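Workshop tips: getting a gripper to pick up and fold a cloth

Last updated 28th July

In our workshop in Stendon we have a small arm with a two-finger gripper, and since May we use it to test one question: does the robot fold better if it first looks for the corner, or if it first pulls the cloth flat? We call the first way corner-first and the second way flat-first. The longer report belongs to the Jorkska project. On this page I collect only the practical tips, for people who want to try the same thing on their own bench.

Choosing the cloth

Take a cloth of one color for the first tests. A print confuses the corner finder, which sees an edge in every stripe. The cloth should also be much lighter or much darker than the table, or a strong color on a white table. We lost many hours with a cream napkin on a white board.

Wash new cloths two times before you use them. The factory finish makes them stiff, and a stiff cloth is too easy. The method learns to pinch something that stands up by itself, and later it fails with every cloth from a real kitchen drawer.

Do not iron. For the first 100 trials we ironed everything, and the results were beautiful and of no use.

Preparing the table

Wipe the table with a damp rag and let it dry fully. Crumbs and lint are picked up as small edges. Fine scratches are less of a problem than I feared, as long as the light does not come in flat over them.

Put the lamp to the side and high. If it stands behind the arm, the shadow of the arm moves over the cloth while it works, and the shadow border looks like a hem to the program. We moved our lamp 7 times before we were satisfied. Mark the place of the lamp legs with tape, because somebody will move it when cleaning.

Setting the fingers

Smooth plastic fingers slide off cotton. Cover the tips with something rough. We glue on the thin pads sold by Pidell for the feet of chairs, cut to size with a sharp knife. Change them when they become shiny.

Check that the tips meet exactly. Close the gripper on one sheet of printing paper and pull. If the paper comes out easily on one side, the fingers are not parallel, and a thin cloth will slip out on the same side.

The fingers should come down until they only just touch the table, then go up by the thickness of a coin. Pressing harder does not help. The cloth is pushed away in front of the tips and you get a long wrinkle.

What we found

We made 2000 trials, half with each way, always starting from a cloth dropped by hand from the same height. Corner-first was quicker when a corner lay open. When the corner was under the cloth, it searched for a long time and often took a fold in the middle. Flat-first was slower but it had fewer complete failures.

The best result came from a mixture, an idea from the Trajkovski method for sorting sacks. The robot looks for a corner that is gathered a little and stands up from the table. If it finds one in four seconds, it takes it.

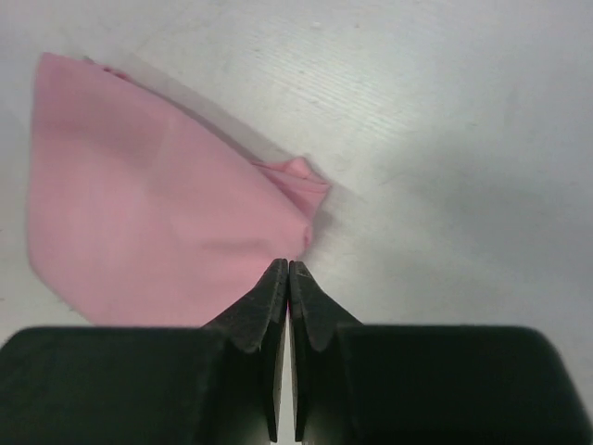 If not, it makes one pull toward the nearest long edge and looks again. More than one pull brought us no improvement, and the cloth traveled slowly to the border of the table.

A crumpled corner is a good place to pinch, because the fingers can close on standing material. A flat corner is difficult even for a person with short nails. For a flat corner we let the fingers slide in from the side, with the gap open only a little, and close them after the hem is between the tips.

Small things to remember

Write down the failures with one word each: slip, double, middle, lost. "Double" means that two layers were taken. With longer notes we stopped writing after a few days.

Let the arm warm up for 4 minutes before the first trial of the morning. Ours closes more slowly when the room is cold.

Keep the same cloth for a full series and change it between series, never inside one. Cotton becomes softer from being handled, and after a long series you are testing a different cloth from the one you began with.

Terry towels behave in another way, and we have no good settings for them yet. The loops hold on to the pads and the cloth does not fall when the gripper opens.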